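Search this site Search Go
Papers > Working drafts > Household sorting > Section 3

3. What people call their containers

I should say at the start of this section that I never meant to write about words. The Skavenport study was set up to look at how households share out tidying, and I spent most of June sitting in other people's kitchens with a notebook and a lot of tea. But the talk kept snagging on the same thing. One person would say "put it in the basket", the other would say "which basket?", and off they'd go for five minutes while I scribbled.

We had 56 households in the end, and 400 short exchanges that Obed Wumbei and I both coded separately. Obed is far stricter than I am. He wanted a container named only if the speaker used a noun for it, whereas I was happy to let in "the thing by the door". We went with his rule - he was right, and it made the coding quicker - but I kept my own list on the side and I'll come back to it in Section 4.

The first pattern is that colour beats nearly everything. When a home had two containers of much the same kind, people reached for colour before size, before place and well before what was kept inside. This held in the older terraces and in the new flats up at Noiphan, and it held for children too, who were often sharper about it than their parents. 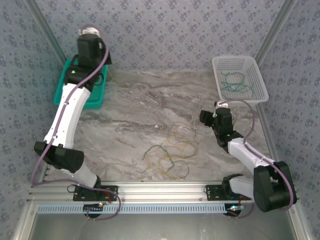
Figure 3. Two baskets near the back corners of a marble-patterned tabletop.

Colour naming gets harder when one of the pair hasn't got much colour to speak of. Our speakers did very well with strong, single colours and then went vague over anything pale or see-through, which they called "the other one", "the clear one" or just "that". The pair in Figure 3 is a good case of the problem: the teal basket more or less names itself, while the white mesh one is translucent and could fairly be called white, clear or netted, depending on who's asking. Matched with a bright partner, a basket like that tends to end up as "the other one", and that works fine until a third container turns up.

Third containers cause real trouble! In the Gostix Road homes, one couple had renamed everything after buying a new tub on a Tuesday, and by my next visit they'd each settled on a different set of names. I asked whether it bothered them. She said no, he said yes, and that exchange went in as well.

Footer: Contact | Copyright Itent Working Papers | Back to top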